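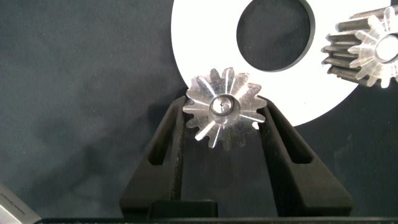
Small metal gear, toothed face and raised hub

Posted in: Workshop & Repair > Gears, belts and drives

Replacement gear for a bench feed drive, how do I work out the module?

I have a Zollden bench feed unit with a stripped pinion. The maker no longer lists the part. I need to order a stock gear and I want to get the size right the first time, as the shop I use (Eltitano) does not take back gears that have been on a shaft.

What is left of the old pinion is too chewed up to measure across the tips. The large gear it meshes with is in good shape. It has 67 teeth and I measure 69.0 mm over the outside with a caliper. I do not have a gear gauge. The motor side turns at 350 rpm, so this is not a fast drive.

Two things I am unsure about. First, is the large gear enough to go on? Second, does pressure angle matter at this speed, or can I ignore it?

Lesego Lekota

By using this site you agree to our use of cookies. Accept | Manage settings

Kasun Wickramasinghe

The large gear is enough for the module. For a standard full-depth spur gear, outside diameter equals module times (teeth + 2). Turn that around:

module = 69.0 / (67 + 2) = 1.0

That is a clean result, so you can be fairly confident it is metric module 1 and uncorrected. If you had landed on something like 1.06 I would suspect a 24 DP inch gear, which converts to 1.058. The two will not run together properly even though they look alike on the bench.

Next you need the tooth count of the pinion. Count the roots on the old one, as they usually survive when the tips are gone. If you can't, measure the center distance between the two shafts. For module 1, center distance is half the sum of both tooth counts. Measure over the outsides of both shafts and subtract half of each shaft diameter. Do this with the bearings in place and no load on them.

Pressure angle does matter. Speed has little to do with it. A 14.5 degree gear against a 20 degree gear will bear on a small part of the flank and wear quickly. Most current metric stock is 20 degrees, but older machines vary. Press a length of known 20 degree rack into the large gear and hold it up to a lamp. Light showing along one side of the tooth means the angle is wrong.

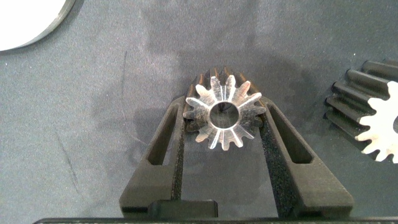

Spur gear, end face and bore

Also write down the bore, the face width and whether you need a hub for the set screw. Stock gears come both ways. Bores are often supplied undersize so you can ream to fit. If your shaft is 10 mm, order an 8 mm bore and open it up on a lathe, indicating off the tooth tips or a turned hub. A hand drill will give you runout, and with module 1 teeth you have very little backlash to absorb it.

Said Ashour

just take the big gear to a shop and let them match it. I had the same problem with a Kudo feeder and they had one in a drawer

Aldo Negri

Kasun's math is right. I would add material. If the original pinion was brass, it may have been meant to wear out ahead of the large gear. Putting a hardened steel one in its place moves the wear to the part you can't buy. Plain unhardened steel on steel is fine at 350 rpm with grease.

Check why it stripped before you fit the new one. On my Esum the shaft key had sheared and the pinion had walked along the shaft until it was engaged over only 2 mm of face width. The teeth went soon after. A new gear would have gone the same way. Look for a bright band at one end of the large gear's teeth.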